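In Defense of Gray

My neighbor is painting her front door gray. That makes 3 on our side of the street, and there was a time, not long ago, when I would have written a different column about it. I would have said that color is being drained out of American life one sample pot at a time. I would have mentioned cars. You have read that column. I have written it, more than once, and was paid the second time too.

I have come around. It took a kitchen, a bad back and a paint called Pomside, and I would like to set down how it happened before I change my mind again.

We bought our house from a man who loved orange. I have nothing against him. But he had put it in the kitchen, the hall and the inside of the coat closet, where I met it every morning before coffee while feeling around for my shoes. For two years I told visitors it was cheerful. Visitors agreed, in the voice people use about other people's dogs. Then in January I hurt my back and spent nine days on a mattress in the living room with a clear view of the kitchen wall, and by the fourth day I understood that a color can talk, and that this one had no plans to stop. 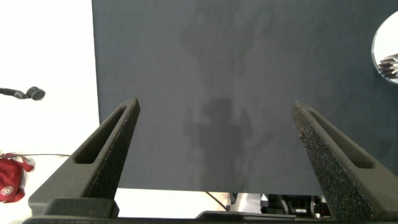 Dark slate gray, up close.

So I went to the paint store. Cosmin Roman, who runs the counter there, handed me a fan deck with 71 grays in it. I had expected five. There was a gray called Brorach that looked like wet rope and a gray called Onetti that I would swear in court was green. I asked him which one people regretted least. He said people regret white.

I took home Pomside, a dark one, and put it on the kitchen wall over a long weekend, with a lot of sitting down. My brother-in-law called it the submarine. My friend Binta Mohammed stood in the doorway for a while and said the lemons looked good. They did look good. They had been sitting in that same bowl in front of that same wall for two years and I had never once noticed a lemon.

The usual complaint is that gray is what you pick when you can't decide, or when you are afraid of the people who might buy your house. Some of that is fair. There is a pale, landlord sort of gray, the shade of an apology, and I won't stick up for it. It turns up in rentals with a matching floor and a sign about gathering. People choose it so that somebody else won't object, and you can feel them not objecting when you walk in.

Dark gray is another animal. It takes some nerve to carry home, and it does a day's work once it's up.

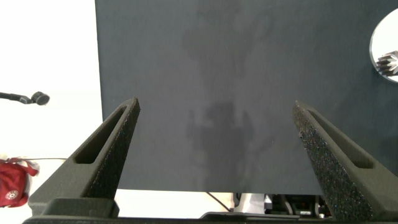 Mine is one thing at breakfast and something else by four in the afternoon, when the light comes in low and the whole wall goes soft and nearly blue. The orange was orange at all hours. It was orange with the lights off.

I'll grant the other side a few points. Dark gray shows flour. It shows the place where you leaned. Binta says that a house with no loud room in it makes children behave like dentists, and she has raised two, so I let that stand. I also notice that everyone who praises gray, me included, ends up praising the things in front of it, which may be a way of admitting something.

Still, we ask a lot of our walls. We want them to lift our mood, announce our taste and look lively for company, and then we hang pictures all over them. I have decided to ask less. Mine can stand there and be dark behind the lemons.

The coat closet is still orange, by the way. I ran out of paint, and then I ran out of back.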